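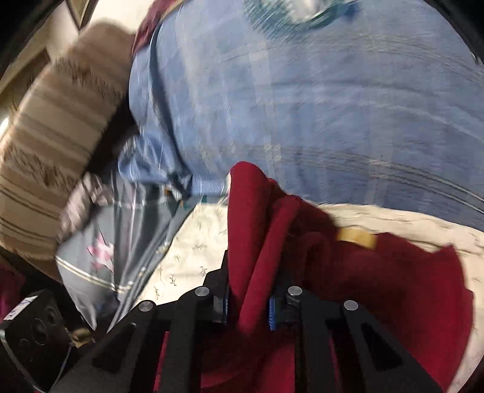 Bedding week is over, more or less. Thank you to everyone who came by Rebane Street and folded, sorted, stuffed and argued about what counts as a throw. Quick notes before we close for the holidays, typed standing up, so excuse the spelling.

**Where we got to**

84 bundles made up and labeled. Blankets went first, as always. Plaids, fleeces, the big heavy ones that take two people and a chin. Sheets slower. Plenty of flowered ones this year, cream and pale backgrounds mostly, very pretty, and hardly any with the size still on the tag. So we measured. If you are giving a sheet in the new year PLEASE pin a note on it – twin, full, queen, whatever it is. A guess is fine.

Velvety things: yes we take them. Had a few people ask. Red, green, any color. Plush throws are popular with the families at Vanora House and they go out as fast as we can fold them. They're a pain to fold, they slide. Trick from Waqas Kakakhel, who did most of the soft pile – lay it flat on top of a cotton sheet first, fold the two together, then pull the sheet out. Works on satin edges too. He also says shake everything before you fold. Things hide in there. So far this month: one sock (striped), a library card, half a crossword, a TV remote. Remote is in the drawer by the sink if it's yours.

**How a bundle goes together**

For the new people, and for those of us who forget every year:

- one heavy blanket on the bottom, folded in thirds the long way
- one flat sheet, one fitted sheet, same size
- something soft on top, throw or small fleece
- pillowcase round the lot if there is one going spare
- size card tucked where you can see it

Don't tie it tight. String leaves a crease in the plush ones that will not come out, we tried steam, we tried everything. Use the wide cotton tape in the Hekden tin. More tape is coming, 500 yards of it, which should see us into June unless somebody uses it for bunting again.

**Washing**

Warm for sheets, cool for anything dark red or navy. Dark reds on there own. There was an incident with a load of cream pillowcases and they are now what Atia calls blush. They went out anyway and the lady who got them was delighted, but lets not make it a policy. Plaid wool blankets do not go in the machine at all. Hang them over the rail in the back hall and open the window. If it smells of mothballs give it 7 days, longer if it's damp out.

Dryer number two is still eating socks and still making the noise. Part ordered.

**What we need**

Fitted sheets in twin size, badly. Crib blankets. Plain pillowcases, any color. We are OK for comforters and have nowhere to put another one – if you have a comforter, hang on to it till after the break and call first. No electric blankets please, we can't test them. No foam pillows either.

Also bags. The big clear zip kind that new bedding comes in. If you've got a stash of them under the stairs (you do) bring them in.

**Money bit**

The quilt raffle made $805 after we paid for the tickets. Best yet. Most of it goes on the dryer and the tape, and whatever is left on new crib sheets. The winning quilt was picked up the same evening. Second prize, the basket of jam, is still sitting on the shelf with a green ticket stuck to it. Check your coat pockets.

**Closed from**

2024-12-23, reopening the first full week after New Year. Nothing on the doorstep while we're shut, please, it gets rained on and then it's trash. Keys go back on the hook, not home in a pocket. Last one out turns off the iron.

If you can spare a morning for the sheet backlog in January, put your name on the sheet by the door. The paper sheet. Coffee provided, cookies if Atia is in.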